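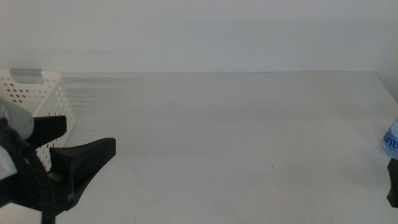 Bac blanc perforé, à gauche de la table.

Ticket n° 3235
Objet : import du catalogue Bunex dans Millow, prix et quantités décalés sur certains articles
Ouvert par : Tumaini Odera, épicerie Kaijage
Date : 4 février 2020
Priorité : normale
Statut : résolu

Message initial

Bonjour à toute l'équipe !

D'abord, bravo pour la nouvelle fenêtre d'import, elle est superbe et elle m'a déjà fait gagner une matinée entière. J'ai quand même un souci. Je viens de passer le catalogue de Bunex, 478 articles, et tout est arrivé d'un coup, sans message d'erreur. Sauf qu'en parcourant la liste, je tombe sur une eau gazeuse qui coûterait 5 L et dont le stock serait de 0,89. Les voisins dans la liste sont parfaits. J'ai refait l'import deux fois, même résultat, toujours sur les mêmes lignes.

Ma configuration : Millow en version web, Firefox, Windows 10. La caisse est une Prestberg, elle lit les prix dans Millow toutes les heures, j'ai donc coupé la synchronisation en attendant. J'espère que c'est la bonne idée !

Réponse du support, 10 h 12

Bonjour Tumaini,

Très bonne idée pour la synchronisation, laissez-la coupée pour l'instant. Pourriez-vous nous dire combien d'articles sont touchés, et nous envoyer le fichier tel que Bunex vous l'a fourni, sans l'ouvrir dans Excel avant ? Excel réécrit parfois les séparateurs à l'enregistrement et on perdrait la trace du problème.

Réponse de Tumaini, 10 h 47

J'ai trié par prix et les anomalies sont toutes remontées en tête, c'est très pratique. Il y en a 8. Ce sont des boissons, deux huiles, un vinaigre et un liquide vaisselle. Je joins le CSV d'origine.

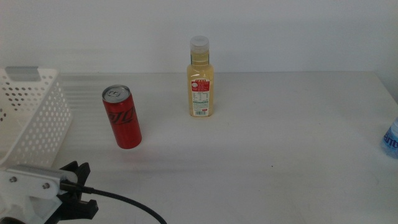 J'ai aussi remarqué que le code-barres est toujours juste, la désignation est coupée (« Eau gazeuse 1 » au lieu de « Eau gazeuse 1,5 L »), et c'est à partir de là que tout part d'un cran vers la droite. Le taux de TVA se retrouve dans la colonne fournisseur. Et le fournisseur, lui, disparaît !

Réponse du support, 11 h 20

Votre remarque sur la désignation nous met pile sur la piste. Le fichier utilise la virgule comme séparateur de colonnes, et les prix y sont écrits avec un point (0.89), donc aucun problème de ce côté. Mais voici une ligne fautive, recopiée telle quelle :

3000000000478,Eau gazeuse 1,5 L,0.89,24,5.5,Bunex

La virgule de « 1,5 L » est prise pour un changement de colonne. Il faudrait des guillemets autour de la désignation :

3000000000478,"Eau gazeuse 1,5 L",0.89,24,5.5,Bunex

Les articles en 33 cl, 75 cl ou 1 L passent très bien, puisqu'ils n'ont pas de virgule dans leur nom.

Essais réalisés

Essai 1 : import avec détection automatique du séparateur. Décalage reproduit chez nous, mêmes lignes que chez vous.

Essai 2 : import en forçant le point-virgule. Refusé, Millow ne voit qu'une seule colonne. Normal vu le fichier.

Essai 3 : guillemets ajoutés sur les désignations concernées, séparateur virgule, option « Texte entre guillemets » cochée. Import complet, colonnes en place. 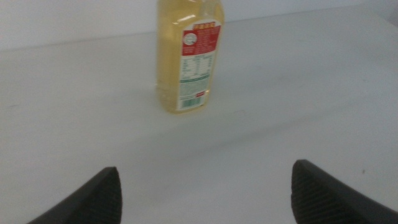

Marche à suivre

1. Dans Millow, ouvrir Catalogue, puis Historique des imports, et annuler le dernier. Recommencer pour les deux précédents.
2. Télécharger le fichier corrigé joint à ce ticket.
3. Lancer l'import, séparateur « virgule », et cocher « Texte entre guillemets » (l'option est tout en bas, sous l'aperçu).
4. Dans l'aperçu, chercher « 1,5 » et vérifier que le prix est dans la colonne prix.
5. Valider, puis réactiver la synchronisation Prestberg.

Réponse de Tumaini, 14 h 05

Ça marche ! J'ai tout refait dans l'ordre, l'eau gazeuse est de nouveau à 0,89 € et le stock affiche 24. J'ai rallumé la synchronisation, attendu le passage de 14 h, et scanné les articles concernés un par un à la caisse : tous les prix sont bons. Je suis ravie, et j'ai enfin compris à quoi servent ces fameux guillemets.

Une question quand même : le prochain catalogue Bunex sort en juin, faudra-t-il le corriger à la main ?

Réponse du support, 14 h 31

Si Bunex ne change rien à son export, oui, pour les désignations avec une virgule. Le mieux serait de leur demander un export avec guillemets, beaucoup de logiciels ont une case pour ça. De notre côté, nous avons transmis une demande pour que l'aperçu affiche en orange toute ligne qui a plus de colonnes que l'en-tête. Nous vous écrirons ici quand elle sera prise en charge.

Ticket passé en « résolu » à 14 h 32. Pièces jointes conservées.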